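Huile-cire Kadden pour meubles

Bidon de 200 ml, incolore, finition satinée

L'huile-cire Kadden est préparée dans l'atelier Zirkham pour nourrir les meubles en bois brut ou déjà huilé. Elle s'applique avec un chiffon de coton, en couche très fine, toujours dans le sens des fibres. Laissez sécher 12 heures avant la deuxième couche — davantage si la pièce est humide.

Pour une commode ou un buffet, nous conseillons de démonter les poignées et de commencer par les côtés.
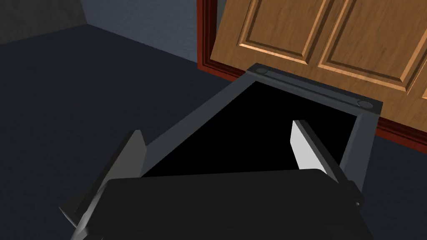 Conservation et livraison

Bien refermer le bidon après l'usage et le garder à l'abri du gel. Une fois ouvert, le produit se conserve 6 mois. Les chiffons imbibés doivent sécher à plat, à l'extérieur.

Existe aussi en teinte Aguiar, plus foncée. Pour les questions sur les teintes, écrivez à Loukia Panagiotou, service clients.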